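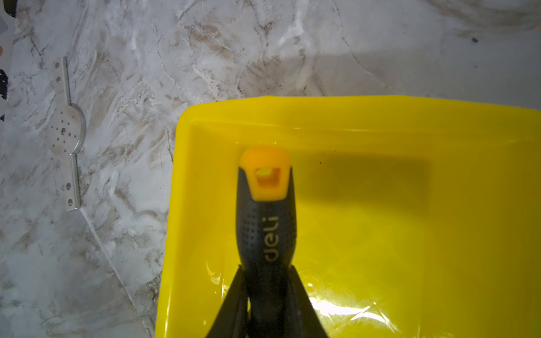 Le manche noir et orange, devant le bac jaune.

1er novembre 2022

Jour férié, donc rangement des outils. Je repousse ça depuis mars. J'ai commencé par le tiroir du bas, celui où tout finit par tomber, et j'ai tout passé dans le bac jaune avant de trier.

L'outil Deli, je l'avais acheté pour l'étagère du couloir. Le manche est gros au milieu et tient bien en main. Je voudrais le suspendre par le trou du capuchon orange, à côté de la porte, mais il me faut d'abord un crochet. Pour l'instant il reste avec les autres.

La ferrure en métal, je ne sais plus d'où elle vient. Peut-être du meuble Sokov qu'on a donné au moment du déménagement. Je la garde, elle servira pour la planche au-dessus de l'évier.

Jeté : un rouleau de ruban adhésif sec, deux piles qui avaient coulé, la notice du radiateur de l'ancien appartement. Gardé : toutes les chevilles, même dépareillées. J'en avais acheté une boîte de 50 cet été et je n'en retrouve presque plus.

Clotilde Moulin a appelé vers midi pour récupérer son niveau. Il était bien chez moi, sous les chiffons. Elle passe demain soir.

Mangé tard, un reste de soupe. L'après-midi, pluie, je ne suis pas sorti. Il reste le tiroir du haut - les vis surtout - et je n'ai plus de petits bocaux. En demander à maman.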